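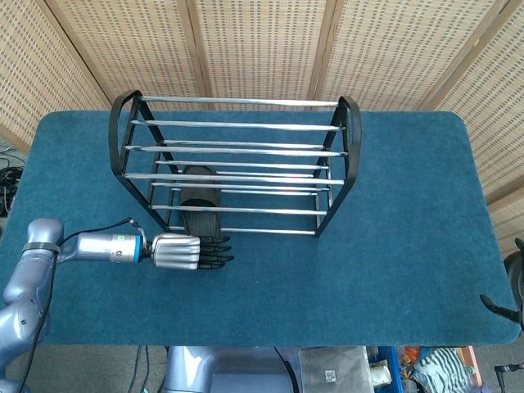 Sat 8 September

Two tiers, chrome rods, black ends, and I'm still not convinced. Brenda says every hallway needs a shoe rack. I grew up in a house with a heap behind the door and we all left for school with something on both feet.

It came from Zurska and it was 89, which seems a lot for a few rods and two bent ends. The leaflet calls it a "footwear storage system". Vicente Bustos has the same one, or says he has, and swears by it, but he also swore by that folding clothes airer in June and I've seen where that ended up (behind his shed).

My main quarrel is with the gaps. The rods are so far apart that anything small or soft looks as if it's thinking about going through. A walking boot would sit there happily enough, I suppose. A slipper is another matter. I looked at the black one on the lower tier and tried to be fair about it. It's on a shelf, and I can see it, and that's the whole of the benefit so far as I can tell. I could see it on the floor too.

Brenda's answer is that air gets round them. I asked what air had ever done for a slipper and she went to put the kettle on.

Then there's the shine. Chrome in a hallway, with wet coats and the post and Gervasio's bicycle going past. I give it until the clocks change before it's all fingermarks. She says a quick wipe once a week. I know who will be doing the quick wipe.

The shape bothers me as well. The ends lean in towards the bottom and curl out at the top, and I can't see why. Straight ones would go flush to the wall. Gervasio said it was "the style now" and I said so were a lot of things.

I have agreed to a trial of a fortnight. Everyday shoes on the top, slippers below, boots to stay on the mat because I won't be argued with about mud. If I find one pair under it instead of on it, back to Zurska it goes, assuming anyone can find the receipt. Brenda thinks it's in the kitchen drawer. I've been through that drawer and found a bus timetable for Sividdale, some string and the key to a padlock we don't own any more.

Rang Nicanor after supper about the gutter. He can't come till Thursday. He's got a shoe rack too.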